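Wayfinding and Color, Week 2: How People Find the Door

Hi everyone. I promised I'd type up what I said in class, plus the bits I skipped when we ran over. Read this before you do the Bendberg exercise, because the exercise makes very little sense without it.

Let's start with the thing I keep banging on about, which is that most people don't read signs. They look at signs, sure, but only after everything else has let them down. You walk into a strange building and you're already making guesses from the light, the width of the hallway, where other people are going, what's bright and what's dull. By the time you're reading words on a wall you're usually a bit annoyed already.

So the first job is to make the right way look like the right way. Color is the cheapest tool you've got for that (paint costs so much less than moving a wall!). A door in a strong color gets spotted from far off and at bad angles, and it still gets spotted when you're tired or carrying two bags or being pulled along by a toddler.

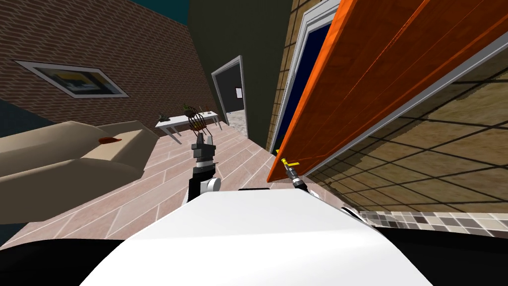
Fig. 1. Large orange door in a computer-rendered room.

Now, one strong color works. Six strong colors don't, and I see this every single year in the final projects. Somebody paints every door in the building a different happy shade and then writes a key to explain them. If your color plan needs a key, go back and take some colors out. My own rule of thumb is one loud color for "come in here," one quiet color for "this is staff only, please ignore me," and leave the rest of the walls alone.

The Clisham clinic is the case I used in class. It had 32 doors along one corridor, all the same cream, with the room numbers on little brass plates up at eye height (somebody tall's eye height, by the way). Patients kept opening the linen closet. The first fix was bigger numbers, and that did a little. The second fix was to paint the closets and service doors the same cream as the wall, frames and all, and put the treatment rooms in a deep blue. People mostly stopped trying the closets. I love this example because half the work was making things harder to notice, and students never think of that first.

A few notes on contrast, which we rushed. Contrast is about light and dark first, and hue comes a long way second. Red and green of the same depth can look like one muddy color to a person with color blindness, and to all of us in poor light. Try this at home: take a phone picture of your hallway and turn it to black and white. If the door melts into the wall, your color isn't doing as much as you thought. Please do this for the exercise and hand in both versions.

Then there's distance. I split every route into far, middle and near, and I'd like you to use the same words so I can follow your notes. Far is when you pick a direction. Middle is when you pick a door. Near is when your hand goes out, and it's the one that gets forgotten.
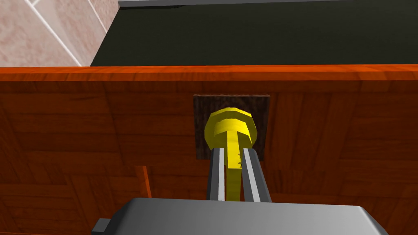 Near decisions are small and quick, and they're mostly about handles, knobs, buttons and plates. You have a second, maybe less, to see what to grab. The old trick is to give the part you touch its own color and then put something plain and dark behind it. A bright yellow knob on a dark brown square plate does this nicely, even with all that reddish-brown wood around it, because the plate works like a border and the yellow has nothing to compete with. Put the same knob on a pale plate and you'd lose a good chunk of that. When you do your near sketches, draw the background as carefully as the handle!

Side note on hardware catalogs, since three of you asked. I had the class look at Larkix and Xiong because their sheets show the fittings against more than one background. I'm not telling you to buy from either of them. Look at how the same handle seems to change when the wall behind it does, and bring one pair you find surprising.

The Bendberg exercise, then. Bendberg is the old town library, and the route you're working on runs from the side entrance to the children's reading room, 203 feet if you take the short way and 460 if you follow the signs. Yes, really. The signs were put up before the back stairs opened and they've stayed put ever since. Your job is to get a first-time visitor down the short way without adding any words. You can use paint, light, floor finish and door hardware. You can't move walls, and you can't use arrows (I know, I know).

Hand in a plan with your far, middle and near points marked, the two phone pictures, and one page of writing. Keep the page in plain language, as though you were explaining it to the librarian. Jelle Declercq will be looking over the plans with me again and is much stricter about scale than I am, so please put a scale bar on the drawing.

For next time, read the chapter on floors. We'll start with carpet.

Comments

mapleandtwine: Tried the black and white thing in my apartment and my "bold" green front door is exactly the same gray as the wall. A little crushed.

Jelle Declercq: Scale bar AND north arrow, please. The arrow ban doesn't cover that one.

r_okafor88: Does lighting count if it's daylight? There's a window by the back stairs that pretty much does the job in the morning.

mapleandtwine: I was going to ask that too. It's dark there by late afternoon in October though, so I'm adding a lamp.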